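Studow Hand-Held Gripper Pair: Setup and Care

2 February 2022
By Vilmos Csizmadia

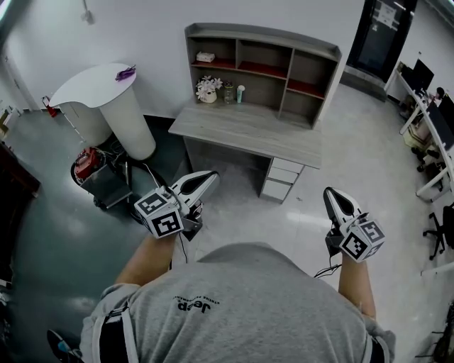
The pair in use, one gripper per hand, marker cubes mounted, shoulder straps on.

The Studow pair is sold as a left and a right, and they do not care to be swapped. Each has two curved fingers with replaceable inner pads, a cube mount, and one cable. The set is $2,151 with both cubes, or $1,746 if you already own cubes and have kept them clean, in which case we would like to meet you.

Setting up

Put the straps on first. People pick up the grippers first every time, then find they have no hands left for a buckle. Snug both shoulders evenly, then lift your arms straight ahead and see if anything rides up. If it does, shorten the strap on that side.

Seat each cube on its mount and tighten the screw until the cube stops moving. Stop there. The mount is plastic and has a long memory. Every printed face should be flat, dry and free of fingerprints. Matte tape over a scratch is fine on the border and useless on the pattern.

Plug in left, then right. Close both grippers fully, open them fully, and do it again. The Garby software takes its zero from the second close, for reasons that made sense to someone in November. If the jaw reading drifts while your hand is still, repeat the close before you go looking for anything more interesting.

Leave enough slack in the cables to reach a shelf. A loop hanging under the hand is normal. A loop around a chair arm is how we sell connectors.

Looking after it

Wipe the finger pads with a damp cloth at the end of the day. No alcohol on the pads, please. It makes them shiny and then they drop cups. Change them when the edges lift, usually both on a hand together, as a new pad facing an old one closes crooked.

The fingers pull off after you remove 2 screws. The screws are small, black and fond of dark floors, so work over a tray. Put a drop of light oil on the hinge pin, move the jaw 7 times, and blot what comes out. Keep oil off the cubes. If you got oil on the cubes, order cubes.

A gripper that closes but opens slowly has a tired return spring. The Beltholm spring kit fits both hands and comes with a spare, which you will need after the first one leaves the room.

Spares

Pads, springs, cubes and cables ship from our Albers counter. Say left or right when you order a cable. The connectors look identical and are keyed differently, and yes, we have raised it with them.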